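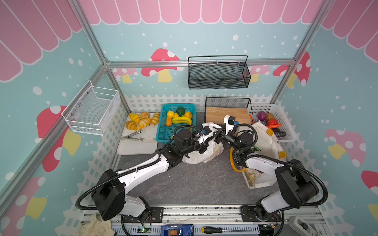
ridgeline_tom
Went to the open day at the Zarnitz lab in Lorkthorpe on 6th November and figured I'd write it up, as a few people in the meetup thread asked whether it was worth the drive. It was, mostly. The part I spent the longest at was the grocery booth, which is done up like a play shop with mushrooms on the walls and a pink awning. Two white and black arms are mounted side by side at the front of the table, and when I walked up both grippers were over a crumpled plastic bag in the middle. There's a tray of bread rolls at the back, a basket of fake fruit, a basket of fake vegetables and a canvas tote. The job that afternoon was bagging. Someone in the crowd asks for an item and the arms try to get the bag open and put the item in it.

I stayed for a long stretch of runs. Picking up produce was fine almost every time. Opening the bag was where it went wrong. One gripper pinches the top layer, the other one goes for the bottom layer, and if they both catch the same layer the whole thing slides across the table and they start over. When it did open, the item went in and people clapped.

Other stuff on the floor: a pallet stacker behind a fence, a bench with small parts sorting, and a talk on the Stirine software, which is what they run the arms on. The talk was too crowded and I left partway through. Parking is in the lot behind the building and it fills up by midmorning.

kettle_and_wire
Thanks for writing this. Were the arms running by themselves, or was somebody driving them? At the last one of these I went to, there was a person behind a curtain with a pair of controllers and they only told you if you asked.

ridgeline_tom
Both, depending on the time of day. In the morning they had a staff member driving and they said so up front. After lunch it was running on its own, with a person standing by to reset the table. The reset person was busy.

ostrander9
I was there too and I'd be a little harder on it than Tom is. I watched for a good while after lunch and I'd say the bag got opened less than half the time. If you need a person standing there to flatten the bag and put it back in the middle, you could just have that person bag the groceries. My local store has bag stands that hold the thing open. They cost next to nothing and they work every time.

ridgeline_tom
I don't think anybody there claimed it was ready for a store. The woman running the booth told the crowd they picked the bag because it's hard.

ostrander9
Sure, but the flyer said "see tomorrow's checkout today." That's a claim.

plumbline
The flyer was written by whoever does the flyers. I do maintenance on packaging lines and thin plastic film is miserable even with machinery built for it. We use air jets and suction cups to open bags and it still jams. Two plain grippers doing it at all is more than I'd have expected.

What I'd want to know is how they're sensing it. Fixed cameras only, or something on the arms?

ridgeline_tom
Cameras on the wrists as well as one for the whole table. They had a monitor off to the side with the live feeds, and that ended up being my favorite part of the day. You get to see what the arm has to work with, and sometimes it isn't much. Any cloth or bag that gets held up close to the wrist camera blots out a big piece of the view.

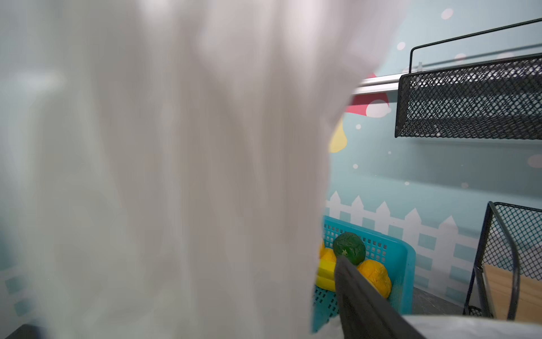 The staff member at the monitor said that's a big part of why they have more than one camera. When one view gets blocked, the others have to carry it. I asked what happens when all of them are blocked and she said the arm usually slows down and then backs off to try again. I did see it back off a few times, so that matched.

plumbline
OK, that answers it. Do you know how much practice data went into it?

ridgeline_tom
They had a poster up. It said 1,000 recorded runs for the produce picking and 200 for the bag. The bag work was started in February, according to the same poster. I took that as the reason for the gap between how good the picking was and how bad the bag was, but that's me guessing.

kettle_and_wire
200 isn't a lot for something floppy. I'd go back in a year and see.

ostrander9
Or the bag is just harder and 1,000 runs wouldn't fix it either. People always say more data.

plumbline
Could be both. On our lines the bag supplier matters more than anything we do to the machine. Change the film and you have to set everything up again.

marrow_lane
Question from someone with kids: is it OK for them? Mine are 2 and 3 years apart from my sister's, so it'd be a whole carload with different ages.

ridgeline_tom
I'd say yes for the grocery booth. Kids liked calling out the fruit. You have to stay behind the tape and they're strict about it. The pallet stacker is loud and the little ones near me didn't care for it. Bring snacks, the only food was a coffee cart.

marrow_lane
Good to know. Strict is fine with me.

ostrander9
To be fair to them, the tape was well placed and they stopped the arms right away when a kid leaned over it. I'll give them that part.

sixpence_fab
Did anyone make it to the Sastry room? It was on the map as a hands-on session and I couldn't find it.

kettle_and_wire
I wasn't there this year but it was upstairs last time, past the restrooms.

ridgeline_tom
Still upstairs. You needed to sign up at the front desk and the slots were gone when I asked. People coming out said you get to drive a small arm and stack blocks with it. If you go next time, sign up as soon as you walk in, then go see the booths.

sixpence_fab
Figures. I walked right past the desk.

ostrander9
Same thing happened to me. They need a sign at the door.

plumbline
Tom, if you still have the flyer could you post the contact address for the lab? I want to ask them what film they're using for those bags.

ridgeline_tom
It's in the truck. I'll put it up tonight.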